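El oficio de contar la guerra desde los márgenes

La editorial Homham publica en noviembre la traducción española de «El archivo de Ndlovu», un reportaje de largo aliento en el que el periodista Gerrit Naidoo reconstruye el traslado de una biblioteca provincial durante un conflicto armado. La obra se inscribe en una corriente de no ficción narrativa que ha ganado presencia en los catálogos europeos y que plantea, tanto a editores como a lectores, preguntas de orden literario y también ético.

El punto de partida es sencillo. En la ciudad de Bramis, con los accesos cortados y el suministro eléctrico reducido a unas horas diarias, los empleados de la biblioteca municipal decidieron sacar del edificio los fondos más antiguos. Lo hicieron por etapas, en vehículos particulares, a menudo antes de las cinco de la madrugada. El destino era un almacén de grano en Ndlovu, localidad que da título al libro y que hasta entonces carecía de cualquier relación con el mundo de los archivos. Naidoo, que llegó a la región como corresponsal, conoció el episodio por una conversación casual y tardó años en decidirse a escribirlo.

El resultado es un volumen dividido en 2 partes de extensión desigual. La primera sigue el orden de los hechos y se apoya en testimonios directos, cuadernos de registro y correspondencia administrativa. La segunda, más breve, se ocupa de lo que ocurrió con los documentos una vez terminadas las hostilidades: los litigios sobre su propiedad, las condiciones de conservación y el lento regreso de una parte de los fondos a Bramis. Es en esta segunda mitad donde el autor abandona el tono de crónica y adopta un registro cercano al ensayo.

La decisión estructural no fue pacífica. Hendrik Oosthuizen, responsable de la edición original en el sello Prilliditz, ha explicado que el manuscrito recibido alternaba ambos planos capítulo a capítulo. «El lector perdía el hilo de los traslados cada vez que aparecía un expediente judicial», señala. «Propuse separar los materiales y Gerrit se opuso durante meses. Al final aceptó probarlo con dos capítulos y reescribió el resto». El autor, por su parte, sigue considerando que la versión alterna reflejaba mejor su experiencia de la investigación, aunque admite que la publicada se lee con mayor facilidad.

La cuestión de las fuentes ocupa un lugar central. Naidoo entrevistó a unas 30 personas, entre bibliotecarios, conductores, funcionarios y vecinos de Ndlovu, y en varios casos sus relatos se contradicen. El autor no resuelve esas discrepancias en el cuerpo del texto. Las expone, indica qué documentos respaldan cada versión y deja constancia de las ocasiones en que la documentación falta por completo. El procedimiento, habitual en la historiografía, resulta menos frecuente en el reportaje literario, género en el que la fluidez de la narración suele imponerse sobre el aparato crítico.

Cabe citar como ejemplo el capítulo dedicado a la última salida desde Bramis. Un conductor recuerda haber transportado los registros parroquiales bajo una lona; una de las bibliotecarias sostiene que esos registros habían salido semanas antes y que el vehículo llevaba únicamente prensa encuadernada. Naidoo reproduce ambos testimonios y describe el cuaderno de salidas, cuya página correspondiente no se conserva. El pasaje es uno de los mejores del libro, precisamente por la sobriedad con la que se detiene en ese punto.

Tampoco faltan las páginas discutibles. Los retratos de los funcionarios locales son esquemáticos y contrastan con el detalle concedido al personal de la biblioteca. El autor reproduce extensos diálogos cuya literalidad es difícil de aceptar tantos años después, y solo en una nota final advierte que fueron recompuestos a partir de entrevistas. Una advertencia colocada al comienzo habría sido preferible. La edición de Homham la mantiene en su ubicación original, si bien incorpora una cronología y un glosario de términos archivísticos que la primera edición no incluía.

La traducción conserva con acierto la sequedad de la prosa. Naidoo escribe frases cortas, evita los adjetivos valorativos y rara vez aparece en primera persona. Cuando lo hace, suele ser para reconocer un error: una fecha mal anotada, un apellido confundido, una visita que no llegó a realizar. Esa discreción distingue su trabajo de otros títulos recientes sobre conflictos armados, en los que la figura del corresponsal acaba por desplazar a los protagonistas de los hechos.

Para los editores, el interés por esta clase de obras presenta también una vertiente práctica. Los reportajes extensos exigen verificación, asesoramiento jurídico y, con frecuencia, la renegociación de permisos para reproducir cartas y fotografías. Según Oosthuizen, la revisión legal de «El archivo de Ndlovu» se prolongó más que la propia corrección de estilo, y 2 de las cartas previstas quedaron finalmente fuera por falta de autorización de los herederos. Su contenido aparece resumido en las notas.

El sello Prilliditz prepara ya un nuevo trabajo del mismo autor, dedicado a los talleres de restauración de papel que recibieron los fondos dañados. Homham ha adquirido los derechos en lengua española, aunque todavía no ha comunicado el calendario de publicación. Entretanto, la biblioteca de Bramis mantiene abierta al público, en horario de mañana, la sala en la que se consultan los registros recuperados. 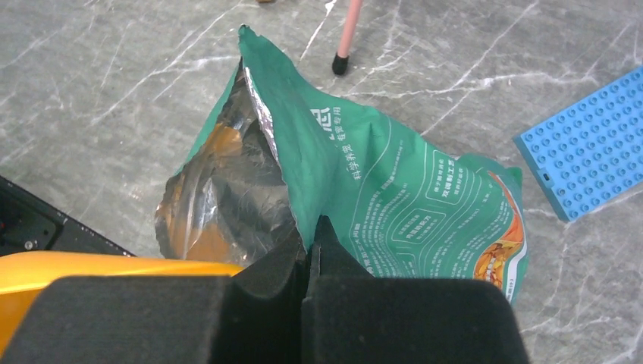

Envase verde abierto, con interior plateado y texto en chino, sobre un suelo de mármol gris.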